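Rice for people who keep getting it wrong

Posted Aug 14, 2026 in Kitchen bits

I grew up on boil-in-the-bag, so I came to proper rice with no training whatsoever and a lot of confidence. My first go in the Falstead flat was a grey lump that held the shape of the saucepan when I tipped it out (I ate it with ketchup, please don't write in). These days I cook rice four or five times a week and it mostly comes out as I want it, so I've finally put my notes in one place.

Washing. Do it in the pan or bowl, with cold water, swishing with your fingers like you're looking for a lost earring. Tip out the cloudy stuff and go again. I do three rounds for basmati and four for short grain, and the last lot of water is still a bit misty, which is fine! Life is short. Drain it in a sieve for five minutes, though, or you'll be carrying extra water into the pot and wondering why it's gone soggy.

Water. I measure by mug. One mug of basmati to one and a half of water on the hob, one and a quarter of water for short grain that's been soaked. Brown rice wants two mugs and a good deal of patience. If you change brand, expect to fiddle for a pan or two — I moved from a supermarket bag to a big sack from Srour, the grocer on the corner, and had to knock the water back by a couple of spoonfuls.

On the hob, bring it to the boil with the lid off, give it one stir, then lid on and the lowest heat you've got. Eleven minutes for basmati. Then off the heat and leave it ALONE for ten more. I used to lift the lid every two minutes for a look and let all the steam out, and then I'd blame the rice.

Salt goes in with the water, half a teaspoon per mug. A bay leaf is nice, or a couple of cardamom pods if it's for curry. Butter at the end, never at the start, at least in my kitchen.

I held out against an electric cooker for years on the grounds that my worktop is the size of a tea tray. Then a friend moved to Usberg and passed hers on, and by January I'd stopped using the pan except for pilaf. The one thing I'd say is don't fill it to the brim. Starchy water froths up and out and gets under everything, and dried rice foam sets like plaster. If it does happen, unplug it, let it cool and lay a warm damp cloth over the mess for a quarter of an hour before you start scrubbing. 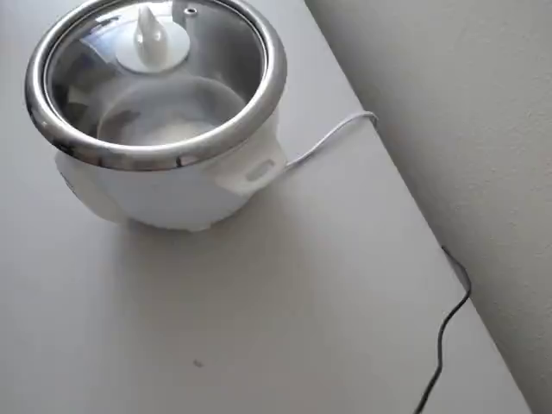 How do you stop the rice sticking to the bottom of the cooker?

Rinse it well first, wipe a few drops of oil round the inner pot, and once it clicks over to warm, leave it ten minutes before you open it. Then fluff from the edges in with a plastic or wooden paddle. Metal spoons scratch the coating and after that everything sticks.

Leftovers. Spread them on a plate so they cool fast, into the fridge within the hour, and eat them the next day. Reheat once only, until it's steaming hot all the way through. Cold rice makes far better fried rice than fresh, so I often cook an extra mug on purpose.

Next time I'll do lentils, which I've also ruined in several ways.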